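How Do You Teach a Robot to Pick Up a Tomato?

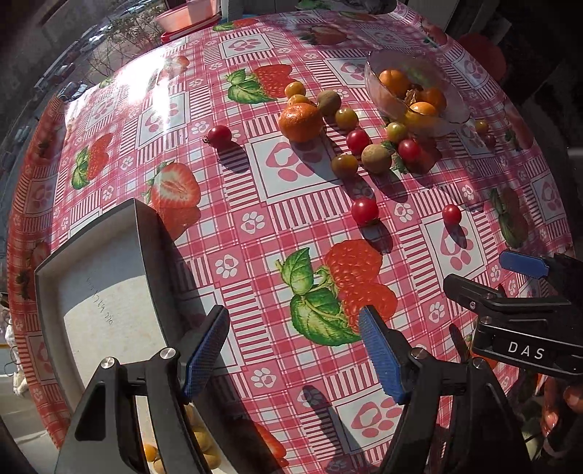

Robots are great at doing the same job over and over. Picking up fruit is much harder! Every piece has its own size and its own skin, and a squeeze that suits one can squash another. So Nest Lewis and Michalis Stefanou, two researchers at a lab called Denda, let people do the teaching. A person holds a gripper in their hand, a bit like a pair of big tongs with blue pads on the tips, and uses it to move fruit. A camera on the gripper records everything. A mandarin, cherry tomatoes, a cloth covered in strawberries that you can't pick up at all – the robot has to learn which is which!

The team recorded 313 pickups. Then a computer studied them all, looking for patterns in how the fingers open, reach and close.

Next came the test. A real robot arm got 8 new fruits it had never met. It dropped only 2 of them – pretty good for a beginner!

Now Nest wants to try grapes. Can you guess why those might be trickier?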